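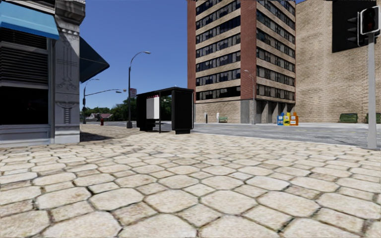
Tedness Staff Wiki: Sidewalk Delivery Department, Gommont

Simulated rehearsal (at Gommont usually just "rehearsal") is the practice of running a sidewalk delivery robot through a computer-rendered street before it is sent to the real one. It is the main working method of the Sidewalk Delivery Department, and it has changed the daily jobs of the people there more than the robots themselves have. The department's drivers, dispatchers and map editors all use it, and several of them have moved from one of these jobs to another through it.

Background

Gommont began as a courier firm with bicycles and hand carts, carrying parcels between shops and apartment buildings. When the first robots arrived, each one went out with a walker, a courier who followed behind with a stop button. Walking was slow work and hard on the feet, and it wasted what couriers knew best: which curbs are too high, which doors stick, where people stand while waiting for a bus. Tahmineh Nouri, then a courier herself, suggested that walkers should describe these things to the people building the test streets. Her first notes were written on the backs of delivery slips, and a few are still pinned up in the dispatch room.

The rehearsal streets

The department keeps 27 rehearsal streets under the shared name Funthorpe. None copies a real address. Each is put together from problems that couriers have met at work, and each has an editor who looks after it.

The plaza street is the one most new staff learn on, and it is a lovely piece of work. Its pale pavers come in several shapes and sizes, large octagons among smaller stones, with dark uneven joints between them. A robot has to cross all of that and still tell paving from road. There is a black bus shelter to get past, along with street lamps, a fire hydrant, and a pedestrian signal on a pole near the asphalt. Across the road are three newspaper boxes in blue, yellow and orange, which couriers like as a landmark when they talk to each other over the headset. "Left of the blue box" is understood by everyone in the department, including people who have never opened the plaza street.

Light matters as much as ground. The plaza has a clear blue sky and a dark shadow on the pavement beside the awning building, and shadows of that sort are a favorite subject of editors. Siu-fong Fu, who edited the plaza street for two winters, kept a notebook of places where a robot might take shade for a hole.

A working shift

A rehearsal shift starts at 7 a.m. The driver picks a street, a load and a start point, then lets the robot's software run while watching from a desk. Drivers step in as seldom as they can. Each time they do, they write a line saying what they saw and what they would have done on foot. These lines go to the map editors before lunch, and the two groups sit down together afterward. The talk can get loud! A former courier and a programmer may spend twenty minutes on a single curb, and both usually leave with something to fix.

Routes that pass rehearsal are walked once by a person before any robot goes out alone. This rule was asked for by the couriers and has stayed in place.

Effects on jobs

Of the 54 people now in the department, 27 came from courier work. Pay for rehearsal drivers was set at the courier grade at first, which caused real anger, and was raised after Hsiu-ying Lai and Chia-hao Pan took the matter to management. Training is now done in paid hours.

The gains are easy to like. Couriers with bad knees can stay in the trade, shifts are no longer lost to ice, and street knowledge that used to leave with a retiring worker gets written down and used. Some things are missed too. Desk days are long, and many drivers ask to keep one walking shift a week, which the rota allows. Wai-kit Liao, the longest-serving courier, still walks nearly every new route.

Related pages

Nakpan (dispatch software)
Walker handbook
Curb notes, collected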